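Keeping a Tabletop in Good Shape
From the May newsletter of the Trolmont Tenants' Workroom
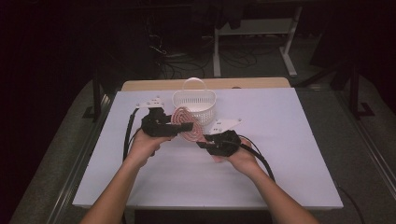 Ludmila Trnka wrote in after the last issue to say that she has wiped her kitchen table with the same spray for years and that it has started to feel sticky no matter how much she cleans it. She wanted to know if the surface was worn out or if she was doing something wrong.

Most likely it is the spray. A sticky table is the question we get more than any other, and in nearly every case the cause is a thin layer of old cleaner. Many all-purpose sprays are meant to be rinsed off. People spray, wipe once with a paper towel and walk away, and a little of the product stays behind each time. Grease from cooking settles into it, then more spray goes on top. After a year or so you can feel it with your hand.

Getting it off takes a half hour. Fill a bowl with warm water and add one teaspoon of plain dish soap. That is enough. Wring a soft cloth until it no longer drips and work over the table in sections the size of a newspaper page. Rinse the cloth often. Then go over the whole thing again with a second cloth and clean water, and dry it with a towel. If it still drags under your fingers, repeat the next day. Old buildup often needs two or three rounds.

For a painted or sealed top, stop there. Do not reach for scouring powder, steel wool or the green side of a sponge. They take the shine off in patches, and the dull patches pick up dirt faster than the rest. Melamine sponges, the white ones that crumble as you rub, are also a mild abrasive. They are fine for a pen mark on a tough surface. They are a poor choice for a whole table.

Bare or oiled wood is different. It should not sit wet, and soap will slowly strip the oil. Wipe it with a barely damp cloth, dry it right away, and put on a fresh coat of oil when water no longer beads on it. How often depends on use. The long table in our front room gets oil 2 times a year. A side table in a bedroom might go much longer.

A warning about oily rags, which we repeat every time this comes up. Rags soaked with linseed oil and some other finishing oils can heat up by themselves and catch fire when they are left in a pile. Spread them flat outdoors, one layer thick and away from anything that burns, until they are fully dry and stiff, or put them in a metal can with water and a tight lid. Then follow the town's rules for getting rid of them. Do not throw them into the bin under the stairs.

White rings

Chiyo Kuroda asked about white rings from hot mugs. A white ring usually means moisture has gone into the finish and no farther, and these often come out. Start by leaving it alone for a couple of days in a dry room. A fresh ring may fade without any help. If it stays, lay a dry cotton cloth over it and press with a warm iron, no steam, for a few seconds at a time. Lift the cloth and look each time. Try this only on a wood finish, and test a spot near the edge before you work in the middle.

A black ring is another matter. That means water has reached the wood itself, and the finish has to come off before the stain can be treated. You can do that at home, but bring the table in first and let one of us look at it. Veneer can be very thin, and we have seen it sanded straight through in under a minute.

Scratches

Small scratches in a clear finish can be made less visible with paste wax. Use very little, let it haze over, then buff it with a clean cloth. Wax also makes the top easier to wipe, though it softens under hot dishes, so keep using trivets.

For scratches in a white painted top we keep a tin of Henitz touch-up enamel on the shelf by the sink. It is a slightly warm white and will not match everything. Put a dot on the underside first and let it dry before you decide. Apply it with a toothpick – a brush puts on too much.

If the whole top is tired, sanding and repainting is a weekend job. Start with 120 grit if there are drips or chips to level, and finish with 200 or something close to it. You do not need to go finer under paint. The workroom has a box of 1000 grit sheets that somebody donated, and those are for wet sanding a gloss coat at the very end. Please do not use them on bare wood. They clog almost at once and do nothing.

Wipe off all the dust before you paint. Two thin coats hold up better than one thick coat. The top may feel dry that same evening, but paint goes on hardening for a good while, and plates set down too soon will stick and pull it up. Give it at least a week before you put anything heavy on it, and longer if the weather is damp.

Wobbly legs

While you have the table cleared, turn it over and check the bolts. Most wobbles we see are loose hardware. Tighten each bolt a little, go around again, then tighten them all fully. If a screw just spins, the hole is stripped. Glue a couple of wooden matchsticks or a sliver of dowel into the hole, let the glue set overnight, trim it flush and drive the screw back in.

Borrowing tools

The small Zirham sander is back from repair and can be signed out for 2 days at a time. It comes with a dust bag, so please empty the bag before you bring it back. The clamps are in the Pētersons crate under the window. There are 12 of them, and we would like there to be 12 at the end of the month.

The sign-out sheet is inside the cupboard door. Evening hours start at 6 p.m. Bring your own gloves and cloths, and if you are bringing a table, measure it first. The doorway is narrower than it looks, and legs that unscrew should come off before you get to the stairs.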